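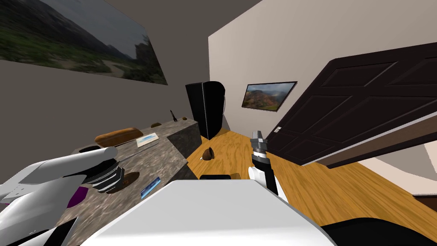

## The Walking Group Wakes Up Again

Well, friends, the path along the creek at Brullholm is finally clear, and that means our Saturday walks are starting back up! I know a few of you never really stopped (I saw your boot prints all winter), but for the rest of us it has been a long spell of sitting indoors and looking at maps, and I for one am more than ready to get my shoes muddy.

Khadija Helmy has very kindly agreed to lead the first two outings. She walked both routes last week with her old dog, who is slow but thorough, and she reports that the footbridge below the mill has its new handrail and that the gate by the orchard now sticks, so give it a good lift and a shove. The first walk is the easy loop, 5 miles with one real hill, and we'll stop at the top for as long as people want to. The second goes out toward Pamenitz and back, 10 miles in all, and you'll want to bring lunch for that one. There's a spring along the way, but I wouldn't drink from it.

A word about getting there. The lot by the church fills up early now that the farm stand is open, so please share a ride if you can. Tamás Hajdu has room for three in his car and is happy to swing by the library on his way. Call him the night before, and please not after nine. He gets up with the chickens!

We've also had a lot of questions about the big trip in October. Yes, it is going ahead, and yes, it will be the ridge trail again, since so many of you asked for another try at it after last year's fog. We've put our names down for the same guesthouse, the one with the plum cake. They can take up to 100 guests, so we won't be sleeping on the floor, but the rooms facing the valley go first and I'd hate for anybody to miss out. The deposit is $300 for a double, and you can pay it in two parts if that's easier. Singles are still being worked out, and I'll have a price in the next issue.

If you have walking poles you don't use anymore, or a daypack gathering dust in the closet, bring them along to the first walk. We have four new members who are just getting started, and good gear costs a small fortune these days. Rain jackets are welcome too, as long as the zippers work.

And whoever left a green wool hat at the soup supper, it's on the hook in my hallway. It's been washed, and I'm afraid it may fit a bit more snugly than it used to.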